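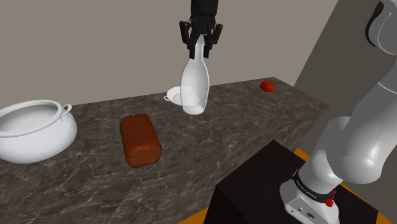
Dark stone, pale veins, and things to cook with.

Kurnside Evening School, Chemistry at Home
Notes for session 9: Acids, and what they do to your kitchen
Last revised 28 Feb 2026

OK, so last time we ended in a bit of a rush and I promised to go back over the pH scale before we did anything else. I'll do that first. If you were there and it all made sense, skip to the stone part.

pH is a way of saying how much acid is free to react in a watery liquid. Seven is neutral. Lower is more acidic, higher is more alkaline. The part that trips people up is that each whole step is a factor of ten, so a liquid at pH three has ten times the free acid of one at pH four, and a hundred times that of one at pH five. Several of you wrote "twice as strong" on the worksheet (question 16, the one with the lemonade). Please go back and fix it, because I'm going to ask something very similar again!

Strength and amount are separate ideas. Vinegar is a weak acid, meaning that most of its molecules hang on to their hydrogen at any given moment. You can have a whole bucket of a weak acid, or one drop of a strong one. When we say "strong" in this class we mean how readily it lets go, and when we mean there's a lot of it, we say "concentrated." I slip up on this myself when I'm talking fast, so shout at me.

Stone and acid

Geologists are picky about the word marble. To them it's limestone that has been buried, heated and squeezed until the crystals regrew, and it's mostly calcium carbonate. Stone yards are a lot looser about it, and plenty of things sold as marble are something else. Granite is mostly quartz and feldspar, and kitchen acids hardly bother it at all.

Calcium carbonate plus acid gives you a dissolved calcium salt, water and carbon dioxide. Same fizz as the eggshell demo. On a polished slab you rarely see any bubbles, you just find a dull spot the next day where the juice was. People call that a stain and scrub at it, and scrubbing does nothing, as there's no color sitting in the stone to remove. The surface itself has been eaten a little. It's called an etch, and it has to be polished out.

A sealer such as Filtero slows down liquids soaking in, so it helps with oil and coffee. It doesn't do much against etching. The acid is reacting with the top of the stone, and the sealer is mostly down in the pores. I had a long argument with my brother-in-law over this and I'm putting it in the notes so that I can show him.

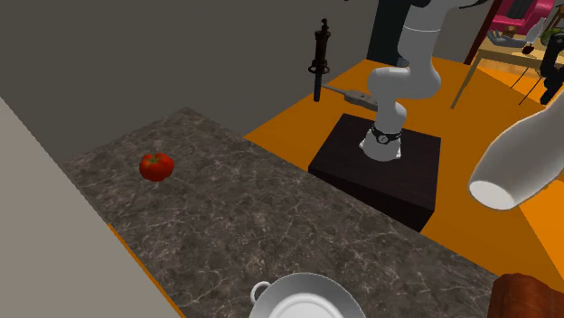
PART 2: FOOD ACIDS

Tomatoes carry mostly citric acid with some malic acid alongside it. Ripe ones usually taste less sharp than green ones, partly because the sugar goes up. Sugar covers the taste of acid and leaves the pH more or less where it was, so a sweet sauce can still be quite an acidic sauce - remember that for the canning session.

Baking soda is the other way to go. A pinch in the pot really does use up some of the acid, and you'll see it foam. Too much and it tastes like soap. In class we'll be using the Pametti canned tomatoes for this, so everybody starts from the same thing, and I'll bring the strips.

Reading: Metwally, chapter 4, up to the end of the section on buffers. You can leave the boxed derivation on page 19 alone unless you like that kind of thing. In November I told the other group it would be on the quiz and then it wasn't, and I'm still hearing about it.

One more scale problem to try. You have a spoonful of acid at pH two and you dilute it with plain water until there's 4000 times as much liquid. Does the pH go down, up, or past seven? Write one sentence on why before you look at anything else. (Nothing you do by adding neutral water gets you past seven.)

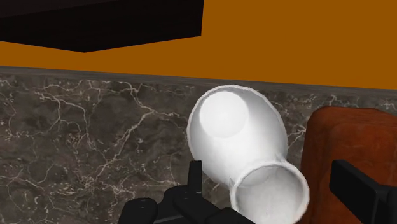 Wael Abou Zeid asked whether wiping up lemon juice right away is enough, or if you need baking soda on the spot as well. Wiping and then rinsing with plain water is fine. The soda would neutralize what's left, sure, but it's a bit gritty if you rub it in dry, and there's so little acid left after a good rinse that I wouldn't bother. Speed matters more. Etching starts as soon as the juice touches calcite.

For next time, bring your red cabbage water in a jar with a lid that closes. Leftover strips go back in the tin.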